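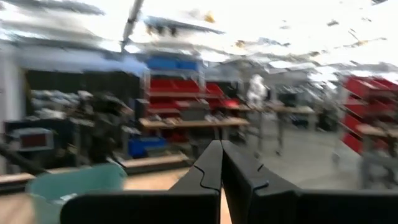
View from the wrist, gripper closed to a narrow gap, benches and bin shelving beyond.

Skurkness workshop: pre-purchase inspection checklist, second arm and gripper
Completed by: Rocío Troncoso
Date: March 10, 2019
Status: for budget review. Items marked HOLD need an answer before the order goes in.

Marking: OK, HOLD, N/A. Comments go under the item they refer to. Please don't rewrite the item text, add a comment instead.

1. Gripper and fingers

1.1 Fingers meet squarely when closed. OK
Comment: Checked with a feeler gauge on the present arm. The supplier's drawing for the new one gives the same closing gap.

1.2 Notches on the inner edges free of burrs and chips. OK
Comment: Notched fingers suit us for small parts. Order the same profile again. Plain fingers are cheaper but we would end up cutting them ourselves.

1.3 Spare fingers held in stock. HOLD
Comment: One pair left. Put two more pairs on the same order so we pay carriage once. Vellar will not quote for singles.

1.4 Wrist camera view usable with the fingers closed. HOLD
Comment: The fingers fill most of the bottom of the view and the room behind them smears when the wrist moves. Fine for a rough look, not good enough for reading bin labels. Ask Valdebenito what a camera with a faster shutter adds to the price. If it is more than the mounting bracket and cable together, leave it for next year.

1.5 Exposure. HOLD
Comment: The ceiling comes out nearly white. Try fixed exposure before spending anything on lighting.

2. Bench and mounting

2.1 Bench top flat and fixed. OK

2.2 Bench rated for the weight of the new arm. HOLD
Comment: No rating plate on any of the wooden-topped benches. Either we get a figure from whoever supplied them or we budget for a steel pedestal. I have put the pedestal in at 1676 until we know. It can come out again.

2.3 Bench clear of loose items inside the reach of the arm. HOLD
Comment: Small things left lying on the long bench by the shelving. That is the bench proposed for the second arm, so it has to be cleared before the floor is marked out, and stay cleared.

2.4 Emergency stop within reach from both sides of the bench. HOLD
Comment: One button is included in the quote. We need two. The second is an extra and is missing from the Zalus price.

3. Floor and access

3.1 Floor level and sound at the mounting point. OK
Comment: Concrete, no work needed.

3.2 Walkway between benches kept open. OK
Comment: Measure again once the guard panels are drawn in. If the panels stand off the bench by more than the drawing shows, the walkway goes under our minimum.

3.3 Access to red and blue bins without stepping into the guarded area. HOLD
Comment: Depends which way round the arm goes. If it faces the central shelving, people will reach past it for parts. Turn it the other way, or move the bins people use most to the shelving on the right. Moving bins costs nothing, so try that first.

3.4 Guard panels. HOLD
Comment: 15 panels quoted. I make it fewer if the wall is used as one side. Get the drawing redone before we accept the number.

4. Power, air and cables

4.1 Separate supply for the new controller. HOLD
Comment: Electrician to visit. I have no price yet, so nothing is in the budget line. Do not read the blank as zero.

4.2 Cables off the floor. OK for the present arm, N/A for the new one until it is sited.

4.3 Air line. N/A
Comment: Electric gripper. If anyone wants a vacuum cup later, that is a separate request.

5. Cost and timing

5.1 Total within the approved amount. HOLD
Comment: Approved extras are 3000, on top of the arm itself. Pedestal, spare fingers and second stop button fit inside that. The electrician may not.

5.2 Quotes still valid. HOLD
Comment: Zalus quoted in January and the price stands for one more month. Vellar has no end date on theirs. Ask for one in writing.

5.3 Training included. OK
Comment: One day on site for up to four people. Further days are charged.

5.4 Delivery. OK
Comment: 19 working days from order, to the loading door only. We move it from there. Check the pallet truck is free that week.

5.5 Service contract. HOLD
Comment: Three years offered. I would take one year and look again, as we did with the first arm.

Actions
Bench rating or pedestal decision: Rocío Troncoso
Second stop button, revised quote: Rocío Troncoso to ask Zalus
Guard panel drawing: Valdebenito
Clear the long bench: workshop, before marking out
Electrician's price: still to be assigned

Next check after the guard drawing comes back. Carry all HOLD items over to the new sheet.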